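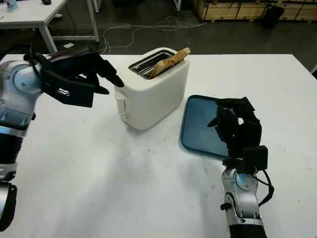 Dollholm Bench Paint is a water-based two-part coating for tables, benchtops and shelving that get used every day. It dries to a flat matte finish in white, grey or sand. A matte white top will show faint grey scuffs over time, like the ones on the table under the toaster, and most of these come off with a damp cloth and a little Sasalo cream cleaner. Dark specks that stay after wiping can be sanded lightly and touched up without redoing the whole surface.

Where it can be used
Timber, MDF, melamine and old laminate, indoors only. Glossy surfaces need a coat of Correa grip primer first. Do not use it on chopping boards or on any surface where raw food is placed directly.

Heat
The cured film handles warm plates and small appliances on rubber feet. Hot pans and baking trays will mark it — use a trivet. Leave the coating for the full cure time before putting appliances back.

What's in the kit
Base colour, 3 L
Hardener, pre-measured
Foam roller and two sleeves
Stirring stick and gloves

How to apply
Wash the surface with sugar soap, rinse and let it dry. Sand with 180 grit and wipe off the dust. Add all of the hardener to the base, stir slowly and leave it to stand before rolling. The mix stays workable for 6 hours. Put on two thin coats, the second on the following day. Do not thin with water. Light use is fine the day after the second coat, and full cure takes a week in mild weather. In a cold garage it will take longer.

Specifications
Finish: flat matte
Colours: white, grey, sand
Coverage: 31 square metres per kit, one coat
Scrub rating: 3000 cycles
Clean-up: water, before the mix sets

Ordering
Product code 449. Sold through Denent stores and by mail order. The sand colour is out of stock until July. Opened kits can't be returned, so please order a colour card first if you are unsure of the shade.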